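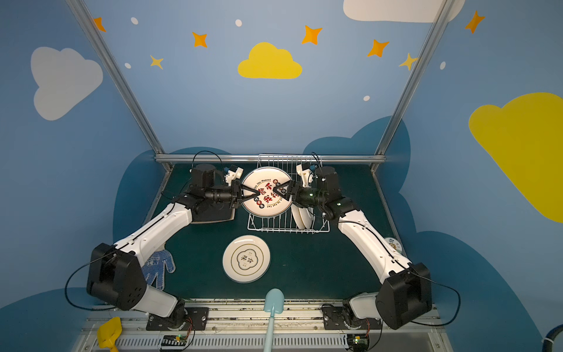
"Enjoy The Moment" plate, held up between the two grippers.

Stimis Parkel 2 Roadbook Holder

I've been riding rallies on a tiny budget for years, and I wore out three cheap roadbook holders before I started building my own (the last one quit on me in deep sand, still miles from the bivouac!). The Parkel 2 is the one I race with now, and it's the one I sell.

It scrolls both ways from a thumb switch on the left bar, and the buttons are big enough to find with winter gloves on. The box weighs 565 grams with the mount. I know lighter ones are out there, but I like a lid that stays shut when I land badly.

What you get: the holder, the switch, a bar mount and a wiring lead 29 inches long. That reaches the battery on my 450 with a bit to spare, but if you've got a big tower up front, measure first and ask me for the long lead.
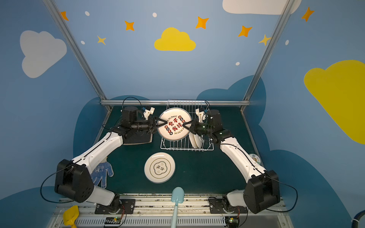
Fitting and paper

It takes standard rally rolls. Tape your start and finish ends flat, please, I've seen so many jams from a lumpy bit of tape! I ran mine for the whole Plornoseo Raid last November and only opened it to change rolls.

Price and shipping

$600, in black or sand. I build them in small batches, so if it says sold out, drop me a note and I'll put you on the list. The Liao tripmeter bracket bolts straight onto the top and is sold separately.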